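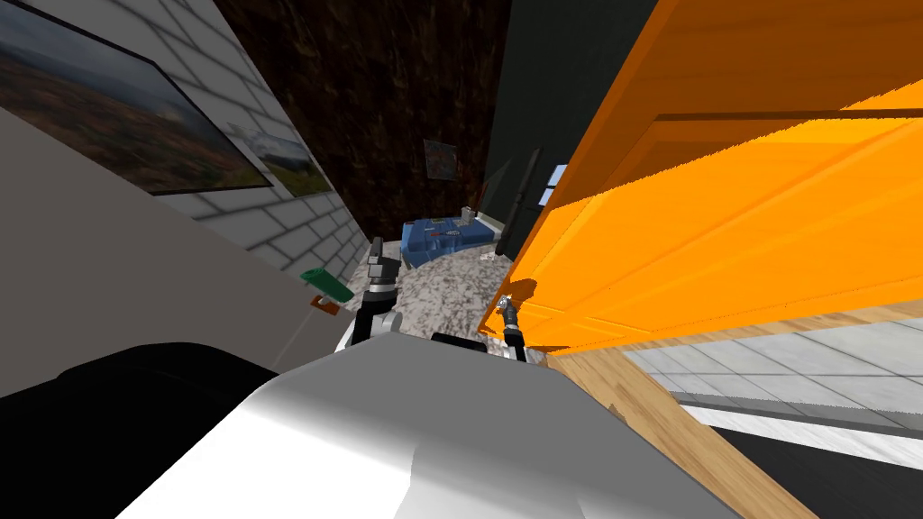
The woman who runs the Podinico seed library picked up her first packet of beans at a yard sale. She planted them with no idea what they were, and by August they had climbed over the garage.

"They were purple! Streaky, crazy purple," she says, still delighted. "I had to know who else was growing things like that."

Plenty of people, as she soon found. The library now holds 722 varieties, and members borrowed 3,726 packets last season. You take a packet in spring, grow it, and bring some seed back in the fall (if the deer leave you any).
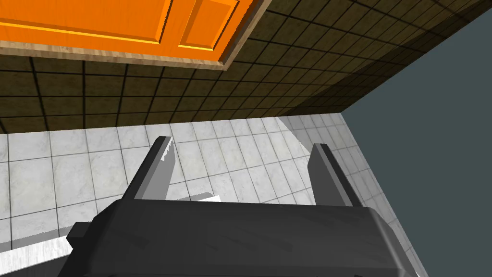
White marble-patterned floor tiles.

Her own favorite is a squash called Amegashie, which came in the mail with a two-page letter and a recipe for soup. "I've made that soup 31 times. I keep a tally inside the cupboard door, and my kids beg for anything else."

Beans are where she sends beginners, because they mostly pollinate themselves and the seed is big enough for small hands.
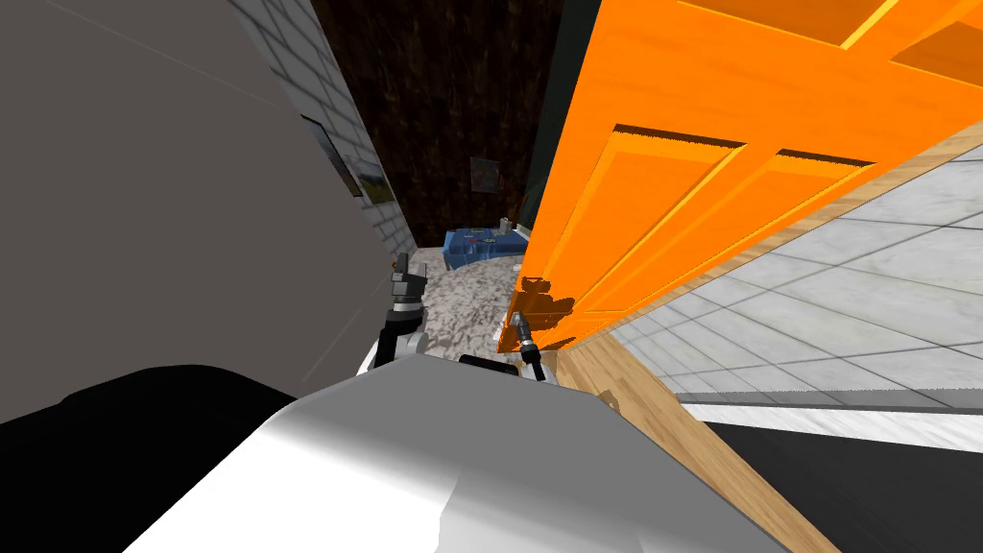 Squash is harder, she says, and she loves it all the more for that. Two kinds in one yard will cross, and the next year you get something lumpy that may or may not be dinner.

"Grow it anyway," she says. "I once got up to 17 off one mystery vine, and we ate every one."
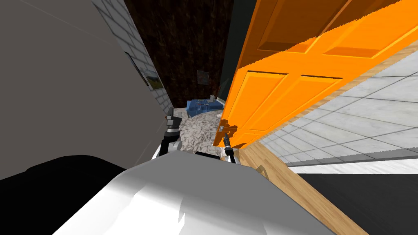
Saving your first bean seed

Leave the pods on the plant until they rattle. Shell them, dry the beans on a plate indoors for two weeks, and write the name on the envelope before you fill it.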